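Vorham, the packing plant where I have spent a good share of my adult life putting small things into slightly larger things, is getting an arm. It will do the board game line. We will do "exceptions," a word that used to mean the stuff that fell on the floor.

## What we were told

There was a meeting at 2, with cookies, so we knew it was serious. Ksawery Kołodziej from engineering explained that the arm has been practicing in simulation for months. Liên Khúc, who has run the dice station for 15 years, asked if she could have practiced in simulation too, at home, on full pay. This went into the minutes as "general discussion."

Our jobs are safe, the slide said. Our titles are not. I am now a Cell Attendant, and Liên is a Process Coach, so the thing she coaches is the thing that has her stool.

## What has changed so far

Mostly my ears. The old line was loud enough that you had to like people to talk to them. Now I sit at a monitor with Liên and we flag bad grabs, 80 to a batch, and by lunch my back feels great and my brain feels like oatmeal.

Liên is better at it than I am. She says "too far left" before I've found the gripper - and then she sighs, the way she used to sigh at me when I was new. Ksawery writes down everything she says. In 15 years I never saw anyone upstairs do that, and I can't decide if it's a compliment or a receipt.

The practice table has a green die on the board, a yellow one behind it and a white one in front, and the arm is still hanging over them with nothing in its fingers.
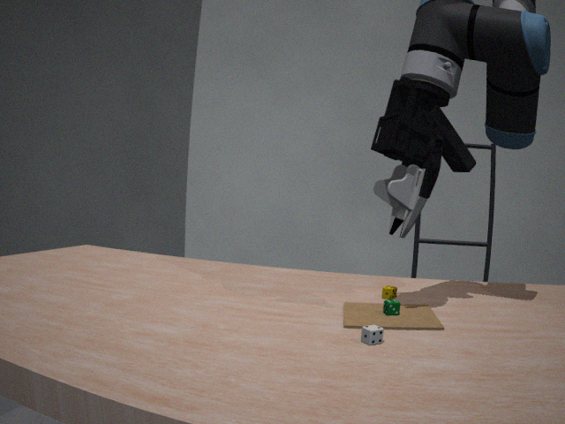

## What I'm asking for

A raise, for the title. Liên wants her stool back.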